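The Gray Bin

My mother's house in Dremville sold in April, and the buyers wanted it empty by the end of the month. I took 4 days off work and drove up with a trunk full of flattened boxes from Palbridge Storage.

The kitchen went fast. The toys took longer. She had kept all of them in the back bedroom closet, though my sister and I had been gone more than 20 years. I sat on the carpet and tried to sort them into two piles, keep and give away. By noon the keep pile was most of the closet.

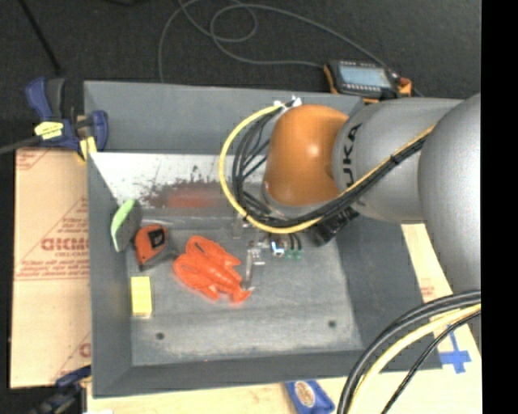 My sister called from the airport while I was eating a sandwich over the sink. She said to give everything away, and then she asked if the toy dog was still there. I said it was. She said to hold on to that one. I went back upstairs and looked at the big bin we used to dump them in at bedtime. It was gray, with walls that sloped in and a floor scuffed pale from years of things being dropped on it and dragged out again. I had forgotten how worn it was. As a kid I used to lean over the side until my feet left the carpet.

I put the dog in first. Then I put in a truck, a plastic horse and a puzzle with pieces missing, and I stopped there.

The rest went to the thrift store on Nutivside Road. The woman at the counter wrote me a receipt for 84 dollars and asked if I wanted the bin back. I told her it was still in the car and it was staying there.

My sister's flight was late. I waited in the short-term lot with the heater on and the dog on the passenger seat.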